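# Surface Finish on Hand-Carved Hair Forks: Project Report

Hui-mei Shek, Hsin-yi Tai
Craft Materials Workshop, Bristport

## Purpose

Two-pronged hair forks sold by small makers are finished with oil, wax or shellac. Sellers tend to recommend one finish over the others without test data. We compared 4 finishes on the same wood and looked at how well each one held up under repeated sliding against hair.

## Materials

All forks were carved from one maple board bought from Landemard. Blanks were cut with the grain running along the prongs. Each finish was applied to 11 forks:

- tung oil
- beeswax over tung oil
- shellac
- hard wax oil (Dovberg)

## Preparation

Forks were sanded by hand, wiped with a damp cloth to raise the grain, left to dry, and sanded again. The last grit was 800. Prong tips were rounded against a card template. Tips that did not match the template were reworked before finishing.

Oil was wiped on and the excess removed after a short wait. Shellac was brushed in thin coats with light sanding between coats. All forks cured on a rack in the same room.

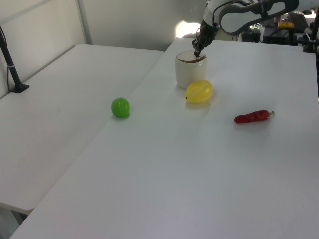

## Wear test

Each fork was pushed through a bundle of human hair held in a clamp, then withdrawn. The bundle was combed between runs. After every set, the prongs were checked under a desk lamp for dull spots, lifted grain and snagged strands. Both authors scored each fork separately, and scores that differed were settled by a second look.

## Results

Shellac gave the smoothest surface at the start. It dulled first at the inside of the bend, where the two prongs meet. Tung oil alone showed raised grain near the tips. Beeswax over oil felt slick early on but picked up lint. The hard wax oil changed least over the test.

One tung oil fork split along a prong. The split followed a small knot we had missed, so it was left out of the scores.

## Limits

Only maple was tested. Hair products were not used on the bundle, and shellac may do worse where sprays containing alcohol are common. Finish thickness was not measured.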